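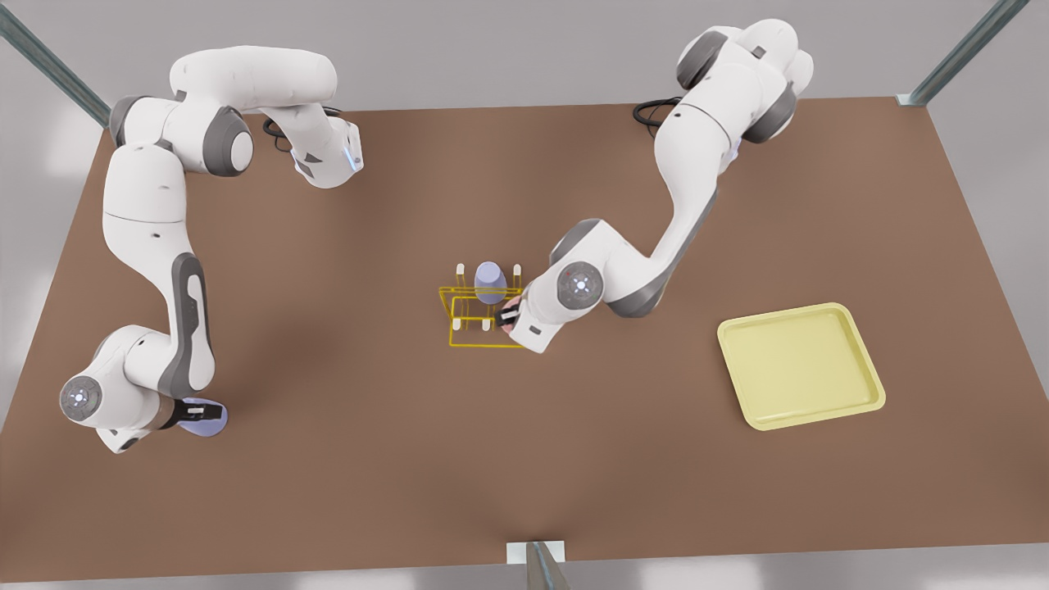
*Reading time: 2 min*

**Progress report to Hakia: review of the Vosport simulation kit**

Thursday, July 18, 2019
Prepared by Sixten Torvik for Mercy Khaemba

Work this period covered the dish rack task, the second of the 3 tasks named in the grant. The kit ships with a two-arm table model, a wire rack, cups and a tray. All runs were made in simulation on the standard table, with no changes to arm mounting or link lengths.

We logged 178 episodes against the planned 500. The shortfall comes from the contact settings. With the vendor defaults, a cup set against a rack rail could jitter and tip over. Osei, the physics add-on bundled with the kit, accepts a smaller time step, and the jitter stopped once we halved it. Episodes recorded before that change are not in the count.

Splitting the work between two arms raises one planning question. When one gripper is low among the rails and the other carries a cup, the kit's planner checks the arms against each other but not a held cup against the opposite arm. We reported this to the vendor. A patch is promised for August. Until then we run our own check, which adds time to each plan.

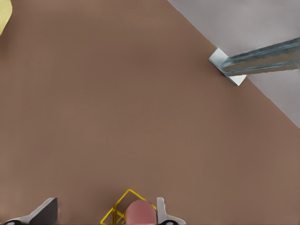
*Fig. 2. Close view over the gripper fingers, with the rack and a pink object at the lower edge. Simulated.*

Close views are usable for grasp labeling but weak for rack position. When the rack sits low in the view, most of the pixels are bare tabletop, and the thin rods give the pose estimator little to work with. We tested 19 camera offsets in Putia, our labeling tool. Tilting the view down helped more than moving it back – the settings are in the shared folder.

Documentation remains the weakest part of the product. The joint limit tables are complete, but the gripper force units are not stated anywhere, and support took two requests to confirm them.

Open items:

- Repeat the tray task with the new time step
- Vendor patch for held-object collision checks
- License renewal – quote received, not yet approved

We request no change to the budget. The remaining episodes will be run on the existing machines, and the next report will include results by cup position.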